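Elsie Kettle
Print this thread | E-mail this thread

Notes on the Skeltard pair, meaning the two hand-held grippers and the marker tracking that goes with them. Callum Crabtree asked for the set-up to be written down after the February rebuild, so it goes in a thread where he can find it.

Fault first. The tracked jaw position on the right unit jumped whenever the wrist rolled past a certain angle. Left unit clean. Same firmware, same lens setting, same Yu tracking build on both.

Swapped the cables left to right. The fault stayed with the right unit. Swapped the cards. Fault stayed. That leaves the marker cube mount or the lens, and the lens had been refocused and locked in February.

It was the mount. Two screws into plastic, one of them stripped. The cube could rock by a hair, far too little to see, but you could feel it with a fingernail on the joint.

Fix: a threaded insert, a new screw, low-strength thread lock. Don't use the strong stuff – it attacks the housing. Then the pair has to be calibrated again from scratch, both sides.

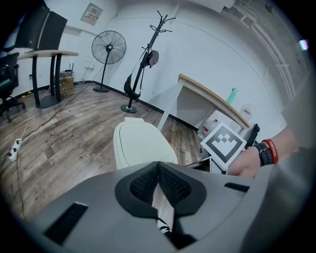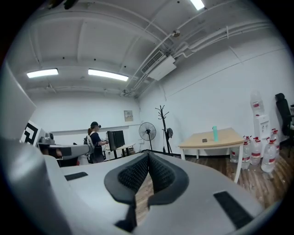
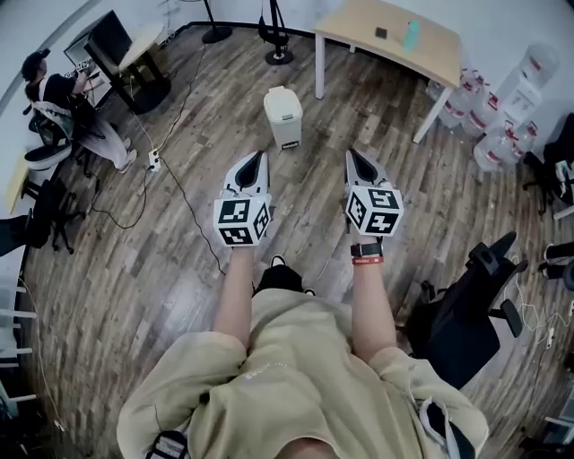 Troddale, October 5, 2025

Calibration order for the pair: lens, then cube, then jaw travel. If you do jaw travel before the cube you will do it twice.

Lens. Take the printed card through the whole view, including well out towards the dark ring at the edge. The centre is easy on a lens this wide. Nearly all the error is outside it, and most bad files I get sent have no samples there at all.

Tilt the card as well as moving it. A card kept square to the lens gives a lovely low error figure and a poor model.

The last run came to 1,808 accepted samples across both units, 17 rejected. All the rejects were glare on the card. Matt print only, please, and keep it out of line with the ceiling lights.

Cube. One gripper in each hand, both held in front of you, jaws a little open. Roll each wrist slowly through its full range. Watch the trace for the step I described above. No step, move on.

Jaw travel. Open fully, close fully, seven cycles. Ours reads 85 mm open. If the closed reading creeps upwards over the cycles, look at the pads before you touch the software.

Pads. The black facing picks up fluff and then slips on smooth things. Wipe with a barely damp cloth, leave to dry with the jaws open, no solvent. Replace as a pair, never singly, or the notch ends up off centre.

To check the result, pick up something pale and smooth from the floor and put it down again, left unit then right. Compare the two jaw traces. They should overlay apart from the start time.

Reply to Callum: yes, the Brekard mounts have the same screws into the same plastic. I haven't opened one. Spare inserts are in the drawer under the bench with the old cubes. Please put the stripped screw in the bin and not back in the drawer.

Still open: the right unit's cable clamp is loose again. It doesn't affect tracking as far as I can measure. New clamp on order.

Contact | © 2025 Elsie Kettle | Back to top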